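Rukau Audio Guide Set for Libraries and Museums

The Rukau set allows historical societies, libraries and small museums to offer recorded talks and gallery commentary to visitors. Each set contains a base unit, a charging tray and ten handheld players. Item number 174. 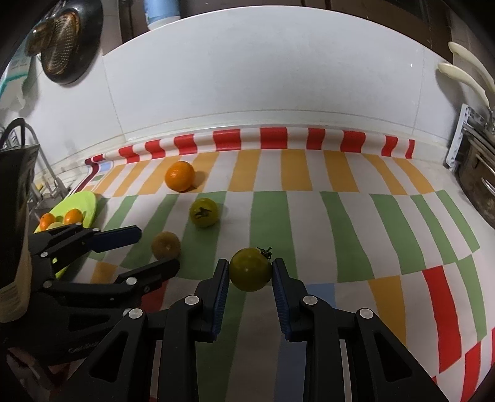 Recordings are loaded onto the base unit from a computer and copied to the players overnight. One player holds up to 200 tracks, which may be grouped by room, by period or by speaker. Transcripts can be stored with each track and read on the player's screen in large type.

The set is supplied with a starter series of short lectures on the history of European royal courts, written by Shazia Gondal and read by Jacobus Adams. Institutions may keep, edit or remove the series. Additional series are available from Tilier under a yearly license, with new titles issued each March.
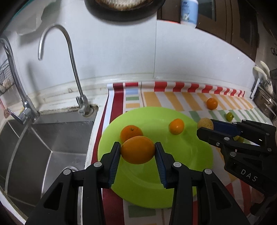
Can we record our own speakers?
Any talk saved as a standard audio file can be added to the base unit. Written permission from the speaker remains the responsibility of the institution.

Replacement players and ear pads may be ordered singly. Requests for a loan set should be addressed to Zinhle Mokoena, Institutional Sales.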